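28/07/2022

Zunero plant-handling kit, trial unit, second session. The Rirkik wrist camera mount finally fits after I filed the bracket. The manual calls this "tool-free assembly."

Price as quoted: 1,254 for gripper, mount and a year of the Didov software. Without Didov it drops to 400 less, and you get a driver with comments in three languages. Leaning toward without.

Notes so far:

- Homing is fine from cold. After an e-stop it wants a full power cycle and a moment to think about what you did.
- Grip force goes from 0 to 534 in units the datasheet declines to name. Anything under 60 feels gentle on my finger. Leaves are not my finger, so start at 20 and creep up.
- Cable exits on the wrong side for our arm. Taped it down – ugly, holds.
- Didov's "leaf finder" is happiest with smooth, shiny leaves against a dark background. We grow fuzzy ones next to a window.
- Exposure lock is buried under Advanced > Legacy. Haven't tried it yet.

Close approach on the fuzzy plant, part of the gripper under the leaf. Focus is soft this near in, and the bright side goes straight to white. The midrib still reads well enough that I'd try steering by it and forget the outline.
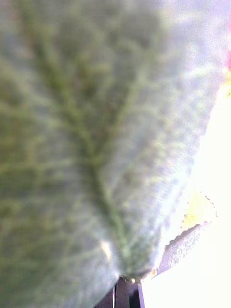
*Wrist cam, close approach. Leaf tip over the gripper, midrib running down to it.*

To do: lock exposure and repeat, move the plant off the window side, ask Zunero what the force units are. Bangash has a rival kit on offer until December, lead time unknown. Get that quote before signing anything.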